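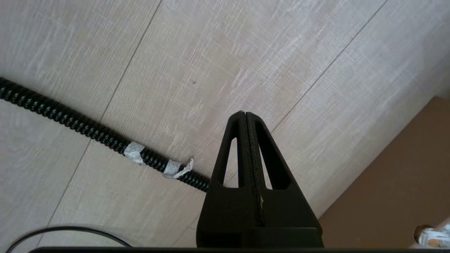
Svenja Lanz still holds that a machine can't do a chore until you can leave the house while it does it, and she said so again this morning before I had my coat off. By her rule we have no chores done yet at all. I wrote it on the whiteboard anyway, as I think it's a fair rule and I'd like us to be measured by it one of these days.

30/04/2021

Floor pickup again, on the gray planks. The aim is the plain household kind of tidying, where small stuff that has no business on a floor gets lifted and put in a bin. Fingers start closed, come down over the floor, open late. I like the late opening much better than what we did before, which had the arm wandering about with its mouth open like a carp.

We're at 3,492 logged tries now, and 1,629 of those ended with the thing in the bin and no help from a person. Less than half, I know, and my mother could do the lot before lunch. But the bad ones are mostly bad in the same way: anything thin and crinkly gets pushed along by the tips until it meets something upright, and then the arm presses down and gives up. Shinji Nagano thinks we should let it push on purpose and use the wall as a helper, the way you'd chase a crumb into a dustpan. I was doubtful at breakfast and am much less so now!

Small specks are another matter. I'd leave those to a vacuum and be glad of it — fingers are the wrong tool, and I told Menduseo as much in my last note to them.

Things to see to:
Tape on the ribbed hose. One wrap has a flap standing up. Redo it with a fresh piece, and please, Dionysis, the wide roll.
Pads look rough and speckled. Compare against the spare set before we blame the software.
Slow the last 8 centimeters of the approach and run 26 more with wrappers only.

Seija Valtonen has the bin till June, so we're using the blue crate from Sturholm, and its rim is higher. Change the drop height before starting. I forgot twice.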